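Subject: Re: [cell-users] wrist cam offset keeps drifting on the Mandano cell
Date: September 2019

Replying to the earlier message, which said:

> We re-did the wrist cam calibration in June and it was fine for a while. Now picks land a few mm left. Is it the mount or the software? How often does everyone else redo theirs?

Had the same on ours, two arm cell, Zositz grippers. Check the mount first. Ours has 4 screws and two had backed off, no threadlock on them from the shop. Fixed that, redid the offset, good since.

Quick routine, before you touch any numbers:

Power down, wiggle the cam by hand. Any play at all, stop there and fix it.
Clean the lens. Dry cloth, no spray.
Jog in close to the backdrop, slow, 5 percent speed, and find the seam between the two grey panels. Cheap straight edge, always there, no target to print or loose.

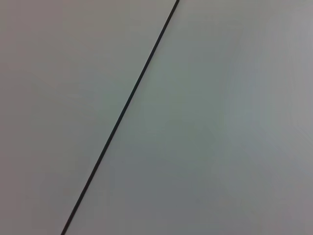

Save one, then drive out and come back to the same pose from the other side and save again. Overlay the two. If the line has moved you've got slop in the mount or the wrist, and no calibration is going to save you. If it sits on top of itself then go ahead and redo the offset.

We do it every 500 cycles or so, plus any time the gripper gets bumped. Full recal at 3000. Prajapati cell next to us goes longer but they run lighter parts.

Also, re-teach with the real stuff on the table, not the cal block. We use the dark basket and the pink fruit, bare white table otherwise. Head cam has a hard time finding the rim when the exposure is set for the white, so lock exposure before you start or you'll chase it all day. Fingertips should be checked for wear at the same time, ours were rounding over at the corners and we blamed teh camera for a week.

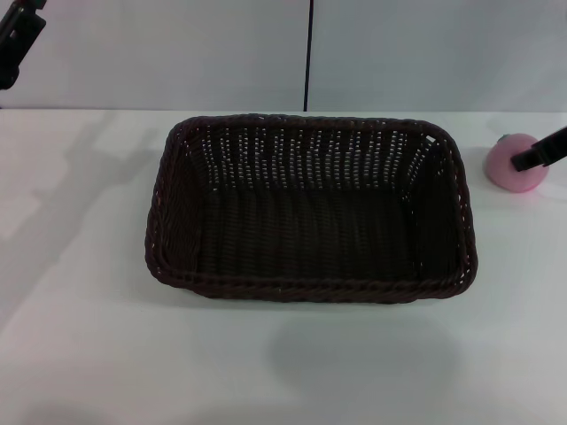

Wellness list member adds that on their cell the cable was doing it: zip tied too tight at the wrist, so it pulled the cam over whenever joint 5 went past halfway. Left a bit more slack and the drift quit.

Worth a look, will check ours too. Cable first, then screws I guess. Will send the offset file tonite if I get the chance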